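Wipe the fingers first

Aug 27, 2020

I've been looking after the folding cell at Dellthorpe since June, and I have a grudge I'd like to air. We spend whole afternoons on settings and then grumble at a gripper we haven't cleaned or even looked at up close. Guilty, by the way! I once changed 22 settings before I picked up a cloth.

Paper is fussy. A fingertip with crumbs stuck to its edge doesn't grip the same way a clean one does, and no number on a screen will tell you that.

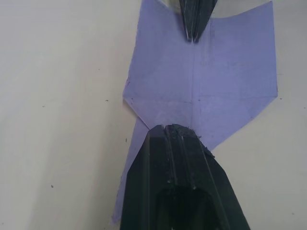 What I'd do instead

Charmaine Chauke, who had the cell before me, kept a paper log with one line per shift: fingers, rack, table. I thought it was old-fashioned (sorry, Charmaine). Now I do it too, and I'd make it a rule for every small cell we run.

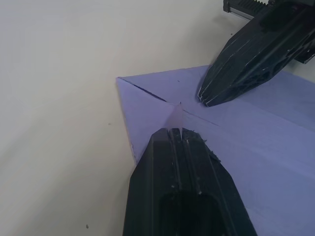 My other gripe is with the replacement schedule. Taner Gökçe wants new fingertips every 800 folds, full stop, and I think that's lazy maintenance. Look at the wear and decide! When I see frayed bits sticking out along the shoulder of a finger and whitish debris by the groove at its tip, I don't need a counter. Clean it, try a pinch on scrap, and swap the tip if the fold still comes up crooked. Taner says I'll forget to look, and okay, he may have a point there.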